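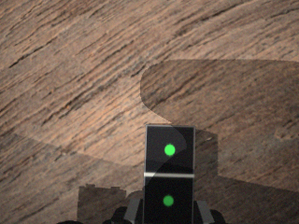
Bellidden Community Hall, Games Room and Side Rooms
Safety walk-round, November 2019
Checked by: Azlan Sumampouw
Follow-up: Ilham Hutapea
Form no. 2978

Mark each line OK, FIX or N/A. Write comments under the line.

1. Entrance and hallway
Door closer working: OK
Floor mat flat, no curled edges: FIX
Comment: Left corner is lifting again. The tape from last time did not hold. Replace the mat.
Exit sign lit: OK

2. Fire safety
Extinguishers in place, gauge in green: OK
Comment: The one by the kitchen is due for service in December. Ilham to call Dakard.
Exit routes clear: FIX
Comment: Folding chairs stacked in front of the rear door. Moved during the check. Please use the rack in the closet.
Smoke alarms tested: OK
Comment: All 3 sounded. The hallway alarm is quieter than the others but can be heard with the doors closed.

3. Tables and seating
Table legs tight, no wobble: FIX
Comment: Two of the Flokell tables rock when leaned on. Tightened one. The other has a stripped bolt and has been taken out of use.
Tabletops free of splinters: OK
Chairs sound: FIX
Comment: 5 chairs with missing rubber feet. They are scratching the floor. Order a bag of the small size.
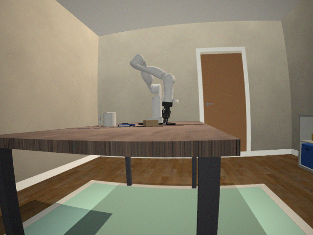 Section 3: table and room.

4. Electrical
Outlet covers intact: OK
Cords free of damage: FIX
Comment: Coffee urn cord is worn near the plug. Tagged and put in the office. Do not use until the cord is replaced.
Power strips not chained together: OK

5. Kitchen
First aid kit stocked: FIX
Comment: No large bandages. Burn gel is past its date.
Hot water at safe temperature: OK
Refrigerator clean: OK
Comment: Container marked Cui at the back, no date on it. Left a note.

6. Outside
Steps and handrail secure: OK
Parking lot lights: FIX
Comment: 2 out on the street side. Reported to the landlord, who wants a written request as well.

Open items go to Ilham Hutapea. Initial and date each one when finished.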